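The Counter That Stays Put

For most of the winter, readers in Hollham have been writing to us about the same problem. Their kitchens are fine. The cabinets close, the stove works, the floor can wait another year. What they can't stand is the counter, which fills up by itself and leaves them slicing onions on a space the size of a paperback.

The usual advice is to clear everything off. Put the toaster in a cabinet, put the oil in another, hide the spoons in a drawer. It looks good for a weekend. Then somebody wants toast, and the toaster comes out, and it doesn't go back in. I have tried it in three apartments and one house, and it has never lasted past the first busy week.

The counter I want to talk about goes the other way. It is a white marble-patterned one with gray veining, and a good deal lives on it full time. It still has a work area in the middle that a person can use.

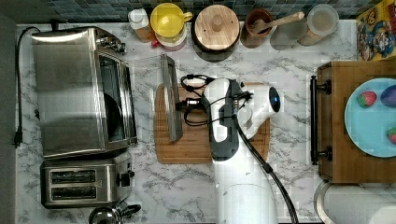 Appliances to the left, containers along the backsplash, cutting board in the center.

The arrangement is simple enough to copy in an afternoon. Anything that gets hot is in one group. The toaster oven, the two-slot toaster and the kettle are all at the left end, one after another, all in stainless steel. The cutting board has the center. Fruit is on a plate over on the right, with a wooden drawer unit.

Grouping the hot things has a practical side that goes beyond looks. Crumbs fall in one area. You wipe one area. If you are buying new, matching finishes help a little, but I wouldn't replace a working toaster to get them. Mine is cream and my kettle is black, and they have stood next to each other for ten years without complaint.

Cords are the weak point of any appliance corner. The one here runs down the left edge of the counter, away from the board, and that is the right side to send it. A cord that crosses the work area will sooner or later be under a knife or in a puddle. Unplug small appliances when you are done with them, and keep the slack short. A twist tie from a bread bag does the job as well as anything sold for it.

The back row

Every counter has a strip along the wall that is too far back to work on and too handy to leave bare. On a standard counter it comes to around 8 inches. This is where the daily things should go, in a single line. Once there are two rows, the things behind are lost, and you will buy a second jar of whatever is back there.

The row against this dark blue-gray tile is an ordinary mix: a white bottle, a canister with a light wooden lid, a brown crock with a wooden spoon in it, a clear jar, a cereal box in the corner. A yellow measuring cup sits on top of another container with its handle out to the right, where a hand can get it. I like that cup. Mine was in a drawer under the whisks until March of last year, and I measured everything by eye as a result, including rice, which I do not recommend.

Some people would move the cereal box to a cabinet. I would leave it. If a box is opened every morning, the counter is a fair place for it, and children can find it without opening every door in the room. Decanting cereal into jars is pleasant if you enjoy it. It also means washing jars.

The crock deserves a word. Most of us keep far too much in ours. I emptied mine while writing this and found a honey dipper, a basting brush with no bristles to speak of and a corn holder. Keep the spoon you reach for, a spatula or two, and stop there. A heavy ceramic crock won't tip when you pull something out in a hurry. A light tin one will.

The board in the middle

Leaving the cutting board out all the time is the part of this plan that readers resist, and it is the part I would fight for. A board that is already lying flat claims the space. Mail doesn't get dropped on it as readily as on bare counter, and supper starts sooner.

Pick one with a groove around the border. Tomatoes and roast chicken both give off more liquid than you expect, and the groove holds it until you can get to the sink. Wood needs a wash with hot water and a little soap, a wipe, and then time standing on edge to dry before it goes back down. Oil it when it starts to look pale.

A long-bladed metal spatula or scraper is worth keeping within reach of it. Mine lifts chopped onion into the pan and scrapes dried dough off the wood. 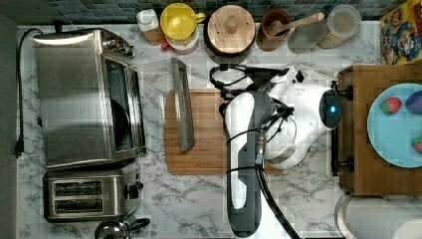 Where to start

Take everything off and wipe the counter down. Put the board back first, in the middle, with enough room for a bowl beside it. Then set the hot appliances together at the end nearest the outlet. Fill the back row last, and stop when the row is full. Whatever is left on the table needs a shelf somewhere else.

Live with it for 10 days before you buy a single basket or rack. You may want to trade the two ends if you are left-handed, or bring the kettle closer to the sink. In my kitchen the fruit ended up by the door, where it gets eaten.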